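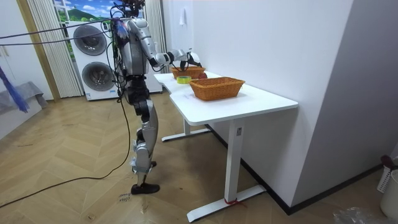
Gravska谷地小企业与就业支持项目
中期进展报告

提交：Stevow基金地区经济处，Felista Gachanja
编写：项目办公室，Erasto Wanyama
报告期：一月至六月

一、报告期概况

本报告覆盖项目第二年的上半年。按照资助协议，项目在这一时期应完成四项工作：家庭收入调查的第二轮入户、小企业周转贷款的发放和首次回收、Flulska方向的季节工返乡登记，以及谷地经济账目的初稿。前两项已经完成，第三项完成了一部分，第四项推迟到下一个报告期。推迟的原因和新的时间安排写在第六节。

谷地的经济状况在这半年里没有大的变化。纺织厂关闭以后，Gravska镇上最大的雇主是医院和两所学校，其次是木材加工场。镇政府的税收仍然偏低，道路维修和冬季供暖占去了预算的大部分。下半年镇里没有新的公共投资计划，项目在测算时也没有把公共投资算进去。

二月和三月的生意比往年清淡，几家店主都说是雪化得晚，山路开通迟，过路的货车少。四月以后有所恢复。五月的集市恢复到每周一次，摊位申请比去年同期多，镇里为此把集市从教堂旁边移到了旧车站的场地。

项目办公室在报告期内有一次人员变动，负责贷款档案的同事在三月离职，四月由原来的入户调查督导接任。交接期间有两周没有受理新的贷款申请，已提交的申请照常审核。

二、家庭收入调查

第二轮入户从二月底开始，五月中旬结束，共完成244户。样本沿用第一轮的抽样名单，镇区和四个村都有覆盖。第一轮访问过而这一轮没有访问到的家庭，多数是全家外出，少数是拒访。替换户从同一条街或者同一个村的备用名单里依次抽取，在数据里另外做了标记，分析时可以剔除。

问卷比第一轮短。去年Felista Gachanja在审阅意见里提到，消费部分的问题过细，访问时间太长，后半段的回答质量下降。这一轮把食品支出合并成一个题目，取消了按月回忆服装和家具支出的部分，保留了取暖、药品、交通和子女教育。多数访问能在一个小时之内结束，冬天在没有暖气的厨房里访问，这一点对受访者和调查员都要紧。

主要结果如下。

工资仍然是镇区家庭的首要收入来源，在村里则排在汇款和农业收入之后。村里有一半以上的受访家庭收到在外亲属的汇款，汇款的时间集中在十二月和复活节前后，平时较少。把汇款平摊到每个月来计算，会高估这些家庭在春季的支付能力，而春季恰好是买种子、修屋顶和交学费的时候。我们建议基金在设计下一期的贷款产品时考虑这一点，把还款的起始月份往后放。

养老金收入比第一轮报告的数字高。我们核对后认为，其中一部分是问法造成的。第一轮只问了户主和配偶的养老金，这一轮问了所有同住成员。两轮数据比较时，应当只取户主和配偶的部分，合并后的数字不宜用来说明增长。

自营收入的漏报问题没有解决。做小买卖的家庭大多能说出一天卖多少，却说不清扣除进货后还剩多少。调查员试用了一张简单的流水表，让受访者按上一周的情况填写，填完的不到一半。愿意填的多数是已经参加项目记账培训的人，所以这部分数据有明显的偏差，我们没有用它来推算整个谷地的情况。

债务方面，向亲戚和邻居借钱仍然最常见，其次是商店赊账。使用银行贷款的家庭很少。有几位受访者把项目的周转贷款归到了“政府的钱”一类，调查员当场做了更正。这反映出我们在村里的说明工作做得不够，特别是在上游的两个村，那里的村务公告栏去年冬天就坏了，信息主要靠口头传。

关于外出的打算，问卷里有一组新问题，问的是家里有没有人在未来一年里准备出去做工，去哪里，做什么。回答“有”的家庭在村里明显多于镇区。去向以Flulska和国外的农场、工地为主。被问到什么情况下会考虑留下时，回答最多的是稳定的工资，哪怕数额比外面低。其次是住房。提到本地学校和医疗的也有，主要是有小孩的家庭。

数据录入由Mbwambo咨询承担。录入采取双人录入、逐条比对的办法，差异在五月底全部核对完毕。原始问卷存放在项目办公室上锁的柜子里，按协议保存到项目结束后两年。

三、小企业周转贷款

报告期结束时，在项目登记的小企业为124家。登记的条件和去年相同：雇员少于十人，经营地点在谷地内，业主本人在经营中实际工作。行业以零售、餐饮、木工、汽车修理和食品加工为主，另有几家做客房出租。

登记并不等于获得贷款。有些业主登记是为了参加培训或者使用项目的会计服务，没有借款的需要。也有业主提出了申请，在审核中发现经营场所的租约不到一年，按规定不能批准。这条规定在镇上引起了一些不满。旧车站一带的铺面多数只能签短约，房东不愿意签长的，租户自己没有办法。我们提议对旧车站一带的租户放宽到六个月，条件是贷款期限不超过租约的剩余时间。提议的文本已经随本报告一并送交，请基金答复。

贷款的首次回收从四月开始。到六月底，有8笔贷款逾期，其中大部分逾期不到一个月，业主与项目保持联系，已经签了新的还款计划。余下的有一家面包房因为烤炉损坏停业，另有一家修车铺的业主去了国外，铺子由兄弟接手，债务的归属还在商谈。我们对面包房的处理意见是暂停计息到重新开业为止，对修车铺的处理意见是在业主书面同意之后把合同转到兄弟名下。

逾期的行业分布看不出规律。从时间上看，二月发放的贷款逾期较多，四月以后发放的目前没有逾期。这与前面所说的春季支付能力有关。二月借款进货，三月没有卖出去，四月就要开始还。明年的发放窗口建议改在三月中旬以后，或者保留二月的窗口，把宽限期从两个月延长到三个月。两种办法对资金周转的影响相差不大，我们倾向于后一种，理由是木工和客房出租的业主需要在冬末备料和修缮。

在用途上，进货占的比例最大，其次是设备维修和购置二手设备。有几位业主把贷款用于还清商店的赊账，这不在协议允许的用途之内。经过谈话，他们承认了这一点。从实际效果看，赊账的价格比现金进货高出不少，还清赊账确实减轻了他们的负担。我们没有要求提前收回，在档案里做了记录，同时请基金考虑是否把“清偿供货商欠款”列入允许的用途。如果列入，需要有供货商开具的凭据。

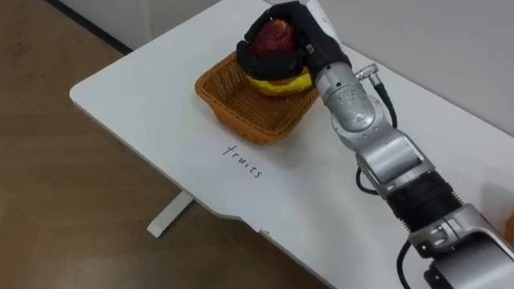

利率没有变化。镇上的银行分行在五月推出了一种面向小商户的贷款，名义利率与我们接近，但要求房产抵押。据我们了解，谷地里有合乎条件的房产证的业主不多，许多老房子的产权登记还停留在祖父母一辈。目前没有借款人因为银行的新产品而提前还款。

记账培训办了三期，地点在镇图书馆的阅览室。第一期的出勤较好，第二期赶上集市搬迁，缺席的多。第三期改在傍晚六点以后，情况好转。培训内容去掉了资产负债表，改为现金流水、进货记录和税务申报三个部分。税务申报最受欢迎，有人带着税务局的来信到课堂上问。授课人建议下一期请税务局派人来，我们已经联系，税务局的地区办公室口头答应了，尚未确定日期。

会计服务每周开放两个下午。使用的人比去年多，主要在季度末。平时下午常常只有一两个人来。有业主提出能不能把平时的时间减少，加到季度末去，我们从下一个季度起试行。

四、季节工返乡登记

这项工作的目的，是弄清楚每年春秋两季从谷地到Flulska做工的人有多少，挣多少，带回多少，又有多少人愿意在合适的条件下留在本地工作。Flulska距Gravska镇近80公里，客车每天一班，多数季节工在那里住工棚，一两个月回来一次。

登记点设在客车站和村务办公室。客车站的登记在三月和四月做，村务办公室的登记全年开放。客车站登记的效果不好。客车清晨发车，下车时多在晚上，人们急着赶路，不愿意停下来填表。我们试过在车上登记，司机不反对，公司的管理人员认为影响乘客，没有同意。后来改为在候车室放置折叠表格，填好投进箱子里，收回的表格有一部分字迹不清，或者没有填写工种。

村务办公室的登记好一些。村里的办事员认识大多数外出的人，可以补充漏掉的信息。缺点是办事员自己也会判断哪些人“算”季节工，哪些人“不算”。在其中一个村，打零工不满一个月的人都没有登记。我们在五月重新说明了定义，并请这个村补登，补登还没有完成。

由于以上原因，这项工作只能算完成了一部分。已有的登记可以用来描述工种和年龄，不能用来推算总人数。

从工种看，男性以建筑和采石为主，女性以包装厂和餐馆后厨为主。年轻人里有一些人去了物流仓库，这是去年登记中没有的。工资方面，仓库高于包装厂，低于工地，但仓库的工作全年都有。登记的人里，在仓库做工的返乡次数最少。如果仓库继续扩招，季节性的外出可能会变成长期的迁出，这会影响谷地的学校入学人数和房租。我们会在下一轮登记中单列仓库一项。

关于返回本地工作的意愿，登记表上有一道题，询问能够接受的最低月工资。填写的数字差别很大，有人按Flulska的工资填，有人扣掉了住宿和车费再填。下一版表格会把这两种情况分开问。

木材加工场在六月招了一批工人，项目把登记表上有木工经验的人推荐了过去，有人被录用。加工场的经理反映，推荐来的人技术可以，但有两人在试用期内又回到了工地，因为工地发周薪，加工场发月薪，第一个月家里没有现金。加工场表示可以考虑在第一个月中间预付一次工资。项目不承担这笔预付，只负责转达。

五、合作单位与外部情况

Mbwambo咨询除数据录入外，还承担谷地经济账目的估算。双方在报告期内开了四次会，其中两次是电话会议。合作总体正常。有分歧的地方是汇款如何处理。Mbwambo咨询的意见是，汇款属于转移收入，不应计入本地产出，只在家庭可支配收入里体现。项目办公室同意这个原则，同时希望在账目的附表里单独列出汇款在本地的消费去向，以便看出零售和建材生意对汇款的依赖程度。双方已同意做附表，由Mbwambo咨询提出估算方法，项目办公室提供调查数据。

镇政府提供了过去五年的营业税和土地税汇总。数据是纸质的，部分年份的分类不一致。例如客房出租在前两年归在“其他”，后三年单列。我们没有自行拆分，打算在账目里从单列的年份算起。

地区统计办公室答应提供就业数据，至今没有收到。我们发了两次函，也去过一次。办公室的答复是，谷地层面的数据样本太小，按规定不能单独公布，需要和邻近的地区合并。合并后的数据对我们的用处有限，因为邻近地区有一座水电站，工资水平与谷地差别很大。目前的打算是用医院、学校和加工场三个主要雇主的人数，加上家庭调查的结果，自行推算就业总数，并在账目里写明推算的范围和不确定性。三个雇主中，医院和加工场已经给了人数，学校的数字要等到新学年开始。

道路方面，通往上游两个村的路在三月有一段塌方，绕行了三周。入户调查因此调整了顺序，先做下游的村。调整对结果可能有一点影响，上游的访问集中在五月，那时外出的人已经走了，家里留下的多是老人。收入部分由老人代答的比例在上游较高。这一点在使用数据时需要注意。

物价方面，木柴和柴油的价格比去年高，食品基本持平。冬季取暖的支出在低收入家庭中占的比重很大，调查数据里看得很清楚。有些家庭推迟了付房租和还赊账来买木柴。这也会影响小店主的现金流，他们的应收账款在二三月间最多。

六、谷地经济账目

经济账目原定六月提交初稿，内容是谷地的产出、收入和就业的估算，按行业分列，精度以能够支持镇里的预算讨论为准。由于就业数据没有到位，汇款附表又是新增加的内容，初稿推迟。

已经完成的部分有：零售和餐饮的营业额估算，依据是营业税汇总和登记企业的自报数；木材加工的产出估算，依据是加工场提供的出货记录；农业部分的框架。

农业部分比较难。村里的奶酪、土豆和干草有相当一部分自用或者在亲戚之间交换，不经过市场。按市场价折算会使农业产出显得偏高，不折算又会把村里的经济活动漏掉一大块。现在的做法是两种都算，在表里并列。干草的价格每个村都不一样，我们用的是五月集市上的成交价，收割季节过后会再取一次。

医院和学校按照工资总额计算产出，这是通行的做法，没有分歧。

房屋租赁没有可靠的数据。报税的房东很少，调查里承认出租的家庭也少于我们从公告栏和集市上看到的情况。我们考虑用租户一方的回答来倒推，租户没有隐瞒的动机。初步计算的结果比报税数高出很多，需要再核对一遍才能写进账目。

新的时间安排是：八月提交不含就业部分的初稿，学校的人数到位后补充就业部分，十月提交完整稿。镇里的预算讨论一般从十一月开始，十月交稿来得及。如果基金希望八月的初稿先送镇政府，请提前告知，我们需要把未核对的房租一节抽出来。

七、支出情况

报告期内的支出总体低于预算。低于预算的主要是差旅和季节工登记两项。差旅少，是因为原定去Flulska的三次走访只去了一次。登记少，是因为客车站的登记点提前撤掉了。超出预算的是入户调查的交通费，绕行多用了油，柴油的价格也上涨了。超出的部分在科目之间可以调剂的范围内，不需要另行申请。

贷款本金单独设账，没有与项目经费混用。收回的本金和利息按协议留在贷款账户里，用于下半年的发放。账户的对账单每月由项目办公室和银行核对，六月的对账单在编写本报告时还没有收到，收到后补送。

办公室的租金从七月起上调，房东在五月发了通知。我们看过镇上另外两处地方，一处没有暖气，另一处在三楼，年纪大的业主上下不方便。目前打算续租，增加的部分从下半年的差旅节余中支付，请基金确认。

打印机在四月坏了，修过一次，修理费记在办公用品科目里。

八、下半年的工作

贷款方面，九月发放下一批，受理从八月初开始。重点是上游两个村，过去那里的申请很少。八月里会在两个村各开一次说明会，时间放在割草以后。说明的材料改成一页纸，写清楚钱从哪里来、要还多少、什么时候还。公告栏修好之前，材料由村务办公室逐户发放。

登记方面，九月和十月做秋季登记，取消客车站的登记点，全部放在村务办公室，并派一名调查员到Flulska的工棚住地走访。工地方面已经口头同意，仓库方面还在联系。走访时会同时询问住宿、伙食和寄钱的方式。过去我们对寄钱的费用没有记录，有人说托客车司机带钱，有人用汇款公司，两者的费用和风险差别不小。

培训方面，记账培训再办三期，时间全部定在傍晚。税务局能派人来的话，安排在第一期。客房出租的业主要求开一次关于登记和消防规定的讲座，镇政府的消防人员可以讲，场地仍用图书馆。

调查方面，下半年不做入户，只对自营家庭做一次小规模的流水表回访。流水表会再简化，由调查员代填，每户去两次，中间隔一周。希望借此对漏报的程度有一个比较可靠的估计。

九、请基金答复的事项

旧车站一带租户的租约要求，是否同意放宽到六个月，贷款期限以租约的剩余时间为限。

周转贷款的宽限期，是否同意从两个月延长到三个月，自明年二月的发放起实行。

“清偿供货商欠款”是否可以列入贷款允许的用途。

面包房贷款暂停计息的处理，是否需要基金书面同意。我们理解按照协议，项目办公室可以自行决定三个月以内的暂停，超过三个月需要报批。烤炉的配件要从外地订，有可能超过三个月。

经济账目八月的初稿是否先送镇政府。

办公室租金增加部分从差旅节余中列支。

以上各项如能在八月受理申请之前答复，可以赶上修改贷款说明的单页。租约和允许用途两项最急，单页要先印出来。

附件：家庭收入调查第二轮结果表；贷款发放和回收明细（隐去姓名）；季节工登记表旧版和新版草稿；旧车站租约要求修改文本；科目支出表。

Erasto Wanyama
Gravska项目办公室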